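Equipment Talk > Buying and Budgeting
Thread: Handheld grippers vs. a second arm, what would you do with our money?

millpond_jo
12 Mar 2022
Hello everyone, long-time reader and very occasional poster. I help run a small outfit (Burnthorpe, a few of you helped us pick our first arm, thank you again!) and we have finally been given a budget for the year. It comes to 3,000 dollars for collection gear, and before you laugh, it's more than we had last time.

What we need is demonstrations of picking up household stuff, mostly bagged and boxed food, jars, soft toys, that sort of thing. One half of our group wants to put the money toward a used second arm. The other half, which includes me, would like handheld grippers so that people can go and record in real bedrooms and kitchens. I have a quote from Jinddale for a pair of handhelds with mounts, cables and spare finger pads, and it comes to 2,737 before shipping. Is that sensible? Am I missing a line somewhere? I always miss a line somewhere.

torque_and_tea
Welcome back! I'd go handheld without losing any sleep. We did the used arm thing and spent the whole summer on it, and I do mean the whole summer, it was August before it moved the way it was supposed to. Lovely machine, we're very fond of it now, but the purchase price was the small part. There was the table, the controller that needed a new fan, the pendant cable, and then the electrician.

One thing about your quote: ask whether the pads are the soft kind and how many sets you get. Ours wear smooth on cardboard quicker than you'd think, and jars with slick lids get miserable after that.

gridline88
I'm going to disagree, in a friendly way I hope. Handhelds look cheap because the cost moves somewhere else. You pay in people's hours, and you pay again when you sort through the recordings and find that everybody holds the thing differently. With a second arm you at least know your data matches the robot you're going to run it on. If the fingers on the Jinddale units aren't the same shape as the ones on your arm, I would think hard about it.

millpond_jo
That's fair and it's exactly what the other half of my group says, almost word for word (are you one of them??). The fingers do match. It was the first thing I asked, and they sent drawings. As for hours, we'd have people on them anyway, and I would much prefer them out in a room with a bed and a crinkly blanket than waiting for a turn at our one bench.

sorrel_bench
Shipping! You said before shipping. We bought from Coste last year and between freight and the import fee I had to go back and ask for more money, which was a very uncomfortable lunch. See if they'll quote you delivered. Also put in something for storage drives. Everybody forgets drives, I forgot them two years in a row and I'm the one who keeps the spreadsheet.

gridline88
Agree on drives. I'd also budget for the objects themselves. It sounds silly until you've bought nuts in jars, gift boxes and candy for 11 people to practice on, and then half of it gets crushed or eaten.

torque_and_tea
Ha, eaten mostly. We have a rule that anything opened goes to the kitchen, and things do seem to get opened. I still say handheld, though. You can resell a pair in an afternoon if it doesn't work out, and I can't say that about our arm, which weighs more than my sofa.

One more vendor to try is Asside. They'll rent you a single unit for 8 weeks and take the rental off the price if you keep it. I don't know if they still do it for small groups but it costs nothing to ask, and it might settle things with your other half without anyone having to win.

millpond_jo
Oh, I like that very much, I'll write to them tonight. And drives are now on the list in capital letters. Thank you all, even gridline88, who I think has talked me into a bigger line for spares at least. Leaving you with one from the snack session and I'll report back once I hear about the rental.

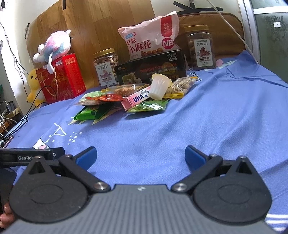 sorrel_bench
Before you sign anything, does the quote you have include replacement finger pads, or would those be ordered separately?

millpond_jo
Spare pads are included in the 2,737, but any sets after those would be a separate order.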